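Vonness Table Sports Asks Clubs to Keep Drinks Off the Table, and Has Its Doubts

Vonness, which supplies and resurfaces table tennis tables for clubs, schools and workplaces, is launching a drinks-off-the-table campaign in November. The company does not expect a poster to change anyone's habits. It is printing one anyway.

The campaign follows a check of 401 tables at sites the company services. Technicians noted marks, rings and scratches on each playing surface and wrote down whatever was standing on it when they walked in. On 130 of the tables, at least one drink was there. Books, keys, jackets and lunch turned up as well, most often in workplaces, where the table tends to be treated as a spare desk with a line down it.

Vonness is careful about what the figures show. A technician's visit is one moment in a long day, and a bottle on a table at noon says little about how the top got scratched. The company also sells replacement tops, and readers may weigh its advice with that in mind.

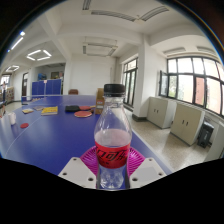 A clear bottle with a red label on a blue table tennis table, with a white mug and a yellow-covered book farther off.

Surface sprays are the other half of the story. Several products now promise to make a playing surface "drink-proof." Vonness tried one of them, Relix, on offcuts from old tops at its workshop in Clornberg. Treated and untreated pieces were left under mugs of coffee for 30 minutes and then wiped down. The staff who looked at them afterward could not agree on which was which. Vonness calls that a small test and does not plan to build a sales pitch on it, but it will not be stocking the spray.

The advice in the campaign is plain and, the company admits, not new. Put a small side table or a shelf within reach of each end. Wipe up spills with a soft damp cloth and dry the surface before anyone plays. Leave household polish in the cupboard. Check under mugs for grit before sliding them anywhere — better still, lift them.

Amrani, a workplace interiors firm that orders tables through Vonness, will add a narrow shelf to its standard game room layout this fall. Whether people will use it is an open question. An earlier version, fitted in two offices, was full of mail within a week, and the drinks went back to the table.

Vonness has printed 1217 posters, which are free to clubs, schools and offices while they last. Requests received by noon on Friday will ship the following week. The company will repeat its check next year and says it will publish the numbers even if they have not moved.

About Vonness
Vonness sells, repairs and resurfaces indoor table tennis tables. Its workshop and parts counter are in Clornberg.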